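Guest Room Furniture Reuse: Project Report
Furniture and Interiors, second year
April 2019

3. Method

Our group looked at bedside furniture for the Waweru guest rooms. The brief from the housing office was to keep what could be kept and spend money only on parts. We checked 42 tables and wrote down the state of the top, the legs and the drawer.

Each check took two people. One read out the form and the other did the looking. We left phones and cords where they were, as guests need them within reach of the bed or sofa.

The round tables were harder to judge than the square Vornico ones, because a curved front hides a drawer that sits badly.

The tabletop with the telephone, and a drawer partly open:
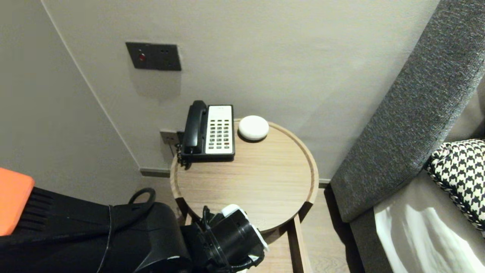
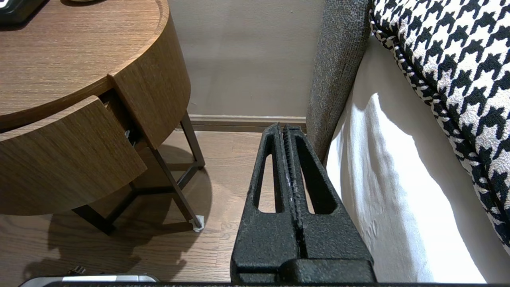

4. Results

Of the 42 tables, 30 needed no work. The rest went on a list for new slides or foot pads. We did not test how much weight a drawer can carry, and that should be done before any parts are ordered.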